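Is a two-stop rule worth copying for our club kart endurance race?
Posted in Racing and Rules, 8 May 2022

Nhyira Mensah

Our club runs a 70 lap kart race every October, hire karts, teams of up to four. Last year the winners stopped once, on lap 40, and sat on that lead to the flag while everyone else was still arguing over who drove next. The organisers now want two compulsory stops, at least one of them with a driver change. They say it will "open up the strategy". I have my doubts. If everyone has to stop twice, surely everyone stops at the same two moments and we're back to who has the fastest kart? Has anyone raced under a rule like this, and did it change anything apart from the length of the queue in the pit lane?

Ekow Dankwa

We had two stops at Dramani for a couple of seasons. I went in thinking much the same as you and came out half convinced. The rule on its own does very little. What matters is whether there is a window. Ours had none to begin with, so one team did both stops in the opening laps, when the field was bunched up and they were stuck behind slow karts anyway, then had a clear run to the end. Perfectly legal, and very dull for everybody else.

Things I would get in writing before you agree to it:

1. When the pit lane opens and closes for compulsory stops. Keep the first few laps and the last few out of it.

2. What happens under a safety car or full-course yellow. If stops count then, the race is a lottery. Some people like that. I don't.

3. A minimum time in the pit lane, taken from line to line. Without one, you are rewarding whoever rushes the driver change, and that's how belts and helmets get done up badly.
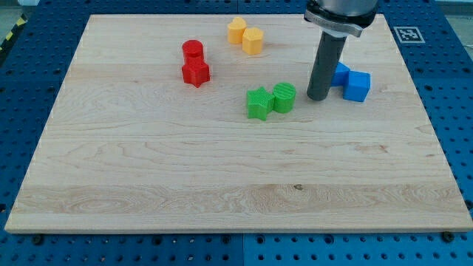 4. Who keeps the record of stops. Ask for it to be the timing desk and not the teams – I have seen two managers swear blind they had stopped when the lap times said otherwise.

Even with all that, the quickest team won more often than not. The stops mostly shuffled the places behind them.

Tetteh Quansah

just get faster karts lol. two stops is fine, everyone moans the first year

Akua Amegashie

I'd question the bit about the fastest kart. With hire karts the differences between them are often bigger than anything you gain in the pits, so ask whether teams swap karts at a stop. At Cusport we drew a new one each time, and that mixed up the order far more than the stops did. Whether it was fairer is another matter. We drew a slow one for the last stint and lost three places we had earned. If your organisers can't tell you how karts are allocated, I wouldn't put much faith in what they say about strategy.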